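Setberg 2 height-adjustable desk frame: six months on

Reviewed 2022-12-06

The Setberg 2 is a two-motor standing desk frame sold without a top. Mine was bought at full price from the Dankwa showroom in Demedthorpe in June, and it has been in daily use since then in a small back office. The supplier had no part in this review.

Assembly

The frame arrives in two cartons. The heavier one holds the lifting columns and should be carried by two people. The instructions are a single folded sheet with clear drawings and no text at all, which works well until step 9, where the left and right side brackets are shown the same way round. They are handed. If the bracket's slotted hole faces the crossbar, it is on the wrong side. I fitted both incorrectly and lost half an hour.

All fixings were present, with two spare bolts. The supplied hex key is soft and had started to round off before the feet were on. Use your own.

Movement and noise

The columns travel smoothly under light load. With a monitor, a laser printer and a box of paper on top, the motors slow slightly on the way up but do not stall. I measured the change in level across the width with a steel rule at three heights and found no drift worth recording. The motors produce a low hum, audible in the next room with the door open but easy to ignore on a phone call.

The collision sensor is less convincing. It stopped promptly when the desk came down on a filing cabinet, but on the way up it pushed a loaded bookshelf bracket hard enough to bend it before reversing. The sensitivity can be changed by holding the up and memory keys together, a setting that appears only in the online manual.
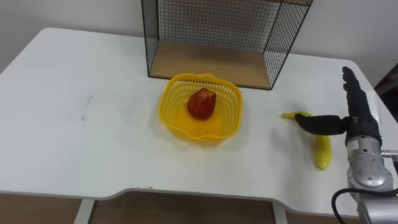 Stability is good at sitting height and acceptable at standing height. Side-to-side movement is well controlled. Front-to-back movement is noticeable when typing heavily with the columns near full extension, and anyone over six feet tall will find a monitor arm makes it worse. Tightening the crossbar bolts again after the first month helped a little.

Controller

The handset has four memory positions and a display that reads in millimetres. It lost its stored heights twice, both times after a power cut, and needed a full reset – lower the frame to the bottom stop and hold the down key until the display blinks. Chidubem Mohammed, who has the same frame in the Gelham office, has had this happen once.

The cable from the handset to the control box is too short for deep tops. An extension is sold separately at a price I would call cheeky.

Cost and verdict

I paid 443 pounds for the frame. Cheaper single-motor frames can be had for less, and I would look at those first if the desk will only be raised once a day. For frequent changes under a heavy load the Setberg is the better machine, with the controller as its weak point. The guarantee covers the motors for five years and the handset for one.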